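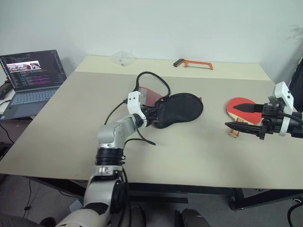
Zoltier Table Tennis Paddle Case, Single

The Zoltier is a zippered case for one assembled table tennis paddle, flared or straight handle. It is made by Fulik and sold in black only. The shell is a woven polyester fabric over closed-cell foam. The foam is bonded to the fabric across its full area, so the walls do not wrinkle or separate when the case is flexed at the hinge side.

Fit

The case accepts standard blades with rubber mounted on both sides, at any sponge thickness permitted for match play. Oversized recreational paddles do not fit. Penhold blades fit but can move slightly at the handle end, where the cavity is cut for a shakehand grip. A folded cleaning cloth takes up the extra room.

Edge tape does not affect the fit. A paddle with a clip-on edge guard has to be stored with the guard removed, or the zipper will bind near the top of the curve.

Construction

The zipper is a coil type with two pulls. It runs from one side of the handle, over the top of the head, and stops short of the hinge on the other side. The stop is sewn down with a bar tack – earlier production used a crimped metal stop, which could work loose and scratch the lining. Units made since May have the sewn stop.

The lining is a smooth nylon with no nap. Brushed linings shed fiber onto tacky rubber, and the fiber is hard to remove without wiping the surface more than it should be wiped. Nylon does not hold moisture, so a damp paddle should be dried before it goes in.
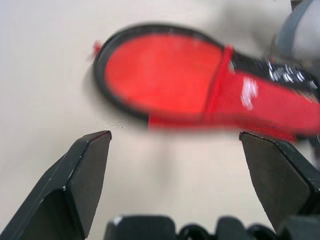

Can the paddle be stored in the case without protective film on the rubber?

For a few hours between matches, a bare paddle is fine. For longer storage, film should be pressed onto both sides before the case is closed. The lining does not harm rubber, but it is not airtight, and exposed rubber slowly loses grip in open air.

Specifications

Capacity: one paddle
Shell: woven polyester
Padding: closed-cell foam, 7 mm
Lining: nylon, no nap
Zipper: coil, two pulls
Zipper test: 1,000 open and close cycles, no failure
Ball storage: none in the main cavity; see Jakari pouch below
Carry loop: webbing, sewn into the hinge seam
Item number: Z-800

The zipper test is done at Fulik on one case from each production lot. The case is mounted empty and both pulls are run the full length of the track. A lot is held if the sample shows a split coil or a broken stitch at either end.

Compatible parts

The Jakari pouch holds balls and attaches to the carry loop with a snap tab. It is sold separately. The Ueda replacement pulls fit this zipper and can be installed without tools. Pulls from other makers may fit, but the slider opening is narrow and thick cord will jam in it.

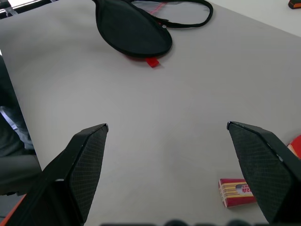
Cord pulls should be no wider than the slot in the slider body. If a replacement pull has to be forced through, it will hold the slider at an angle and wear one side of the coil faster than the other.

Care

Wipe the shell with a damp cloth and mild soap. Do not machine wash. Water that gets behind the lining is slow to leave the foam, and the bond can fail where the foam stays wet. Leave the case fully open to dry, away from heaters and direct sun.

Do not stack heavy items on a closed case. The foam resists bumps but is not a rigid shell, and steady pressure will leave a mark in soft sponge.

Warranty and ordering

Stitching and zipper are covered for 13 months from delivery. Wear to the fabric surface is not covered. Warranty questions go to Minoru Hirose in parts and service; include the lot code printed on the tag inside the hinge.

Page revised December 30, 2025.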